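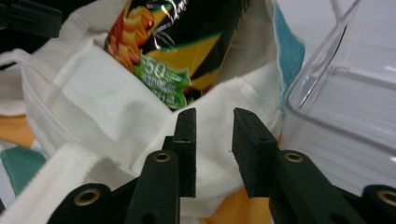

Ommont Juniors is a youth soccer club based in Ommont, playing in the Rendcombe and District Junior League. Runs teams from under 7s to under 16s, boys, girls and mixed. Home games at Pamier Lane. Colors are a green so dark it passes for black, with gold trim, the same pairing as the dark green-black arms and the gold rims of the brass grommets on them. Away kit is plain white. The club is nicknamed the Lanes, after the ground.

History

Started as a single under 11s side, made up mostly of kids from the two elementary schools in Ommont. First season was friendlies only, the league having closed its entries in June. Joined the bottom division the next year and finished last. A second age group was added after that, then a girls' team, which folded for lack of a goalkeeper and came back three seasons later under a different coach.

The club was known as Ommont Lane End until it merged with Gallardo Youth. Gallardo had players but no field, Lane End had the reverse. The merged side kept Gallardo's league place and Lane End's ground. The name Ommont Juniors was picked by a vote of parents. Gallardo's old badge, a bridge with two arches, survives on the left sleeve of the home shirt.

Ground

Pamier Lane has one full-size field and a smaller one marked across the far end for the younger groups. Both slope toward the road. No seating, a rope down one side for spectators. Drainage was poor for years and most of one winter's fixtures went to Rendcombe at short notice, with kick-offs as early as 8:30 am. New drains were put in over a summer and the ground reopened that August. Changing rooms are shared with the cricket club, wich has first call on them until the end of its season.

Record attendance is 373, for a cup semifinal against Rendcombe Colts. Lost 2–0. A normal morning gets far fewer.

Teams and coaching

At the last published count the club had 102 registered players. Under 7s and under 8s play five-a-side with no league table. Under 9s and 10s go to seven-a-side, under 11s and 12s nine, full elevens from under 13 up. Every team has a head coach and at least one assistant. Training is weekday evenings, moving indoors to the Rendcombe sports hall from November. Goalkeepers from all age groups train together once a month.

Players too old for the under 16s usually move to adult clubs in Rendcombe. An under 18s team was tried for one season and withdrawn before Easter – not enough players.

Honors

League Division Three winners, once (under 12s). League Cup runners-up, twice. Fair play award, under 10s. The under 14 girls reached the county quarterfinals, still the clubs best run in that competition.

Rivalries

Main rivals are Rendcombe Colts, the nearest club of similar size. The two meet in a preseason tournament hosted in turn, played for the Gallardo Shield. Current holders: Rendcombe.

See also: Rendcombe and District Junior League; Gallardo Youth; Pamier Lane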